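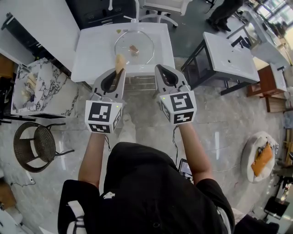

The water meter at 14 Trodus Street was replaced on a Tuesday in April, and the closing reading was entered as 2580 cubic meters. Hanna Marciniak disputed it the same afternoon. She did so by letter, in the format the Loninau Water Office requires: name of account holder, address, meter number, nature of complaint, remedy sought. Under remedy sought she wrote that she would like the number to be correct. The letter was typed, and it ran to one page.

The Water Office assigned the complaint to Hubert Sowa. He had worked in disputed readings for eleven years and had a procedure. Step one was to compare the closing reading with the previous one. The previous reading, taken in October, was 2000. A difference of 580 cubic meters over one winter was equal to the use of a small laundry. Marciniak lived alone and did not own a bathtub.

Step two was to eliminate leakage. Sowa visited the house at 7:40 in the morning, when pressure in the street main was stable. He closed the inside valve and watched the new meter for thirty minutes. The small red wheel did not move. He opened the valve, ran one liter into a measuring jug, and closed it again. The meter registered one liter. He wrote this down.

"So it isn't leaking," Marciniak said.

"It isn't leaking now."

"Was it leaking in the winter?"

"A leak of that size would have put water in your cellar."

They went down to the cellar. It held a bicycle, two shelves of jars and a stack of newspapers tied with string. The newspapers at the bottom were from before the currency change. Sowa pressed his thumb into the lowest one and found it brittle. He wrote this down as well.

Step three was the old meter. Removed meters were kept for ninety days at the depot in Dudino, in numbered crates, and then sold for brass. Sowa took the 10:15 bus. The depot was run by Kacper Sadowski, who signed out the meter and lent him a corner of the test bench. The register showed 2580. The contractor had copied it correctly.

Sowa connected the meter to the bench and passed 500 liters through it at a moderate flow. The register advanced 500 liters, within tolerance. He repeated the test at low flow and obtained the same result. He then ran 1000 liters at the highest flow the bench allowed, and the error was less than one percent. The meter was accurate. It had been made by Nowakowski, and in his experience their meters failed by stopping.

He ate a sandwich and considered the October reading.

October readings in the Trodus Street district had been taken by Ksawery Grabowska, who had since moved to the billing department and sat two doors down from Sowa's office. Her route book was in the archive. The page for number 14 gave 2000, in pencil, with a firm hand. The page for number 12 gave 1412. The page for number 16 gave 877. Sowa turned back a year. The reading for number 14 was also 2000. He turned back another year and found the same figure, with a small letter e beside it.

The letter e meant estimated. It was used when a reader could not get in. The rule was that an estimate had to be replaced by a true reading within twelve months, and that the e had to be carried forward until this was done. Somebody had failed to carry it forward.

Grabowska looked at the book for some time.

"She never answered the door," she said. "I rang every time."

"You didn't mark it."

"The first year I forgot. After that it would have looked as if I had forgotten."

Sowa returned to Trodus Street at the end of the day. He explained that the 580 cubic meters were real, that they had been used over a period of up to seven years, and that she had been billed for none of them. Under the regulations the office could recover only the last two. The remainder would be written off. The amount due would be lower than the bill she had received, and he had written it on the back of a form.

Marciniak read it and then read the front of the form.

"I was at my sister's in October," she said. "I go every October. I am there the whole month."

"The readings are in October."

"You could come in November."

He said that the schedule was fixed by district and that a change required a request in writing. She went to the other room. He heard a drawer, and then the typewriter. When she came back the page was complete, with the name of account holder, the address and the meter number in their proper order. Under remedy sought she had put November. He stamped it at the kitchen counter and gave her the carbon.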